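August 27, 2018
by Chantelle Swanepoel

Bed demos again, light still bad. Count stands at 281, want 329 before I sleep. Wrist is sore from squeezing the handle. Marthinus says slow down, the robot copies every twitch, so I go slow and then he says too slow. Fine.
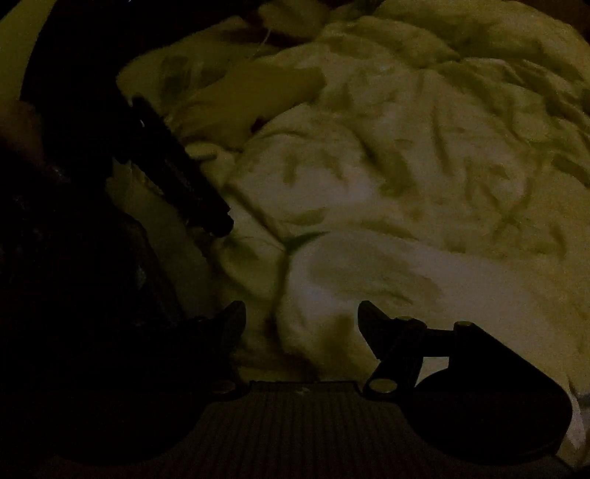
Rule for tonight: open, come in low, close, lift, let go. No second grabs. If I fumble I bin the take and dont argue. Binned a lot. Vodberg wants folds and small stuff both, so kept swapping. Small stuff is worse, jaws want to come in at an angle and I keep overshooting teh spot.

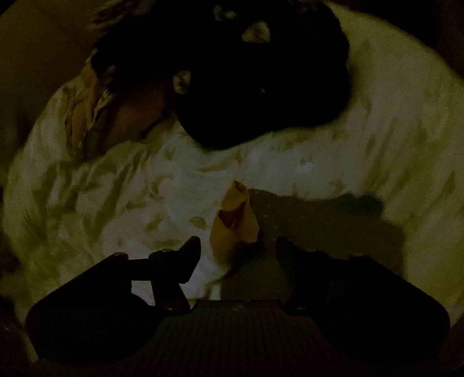
Later

Stopped short. Marthinus drove the arm by remote for a bit, much jerkier than by hand, he disagrees. Card nearly full. Ask Faulkner re: new handle grip. Eat something.

Recent entries
Drawer day, 900 takes
Skelley visit
Why I hate towels
Notes from May, Sornitz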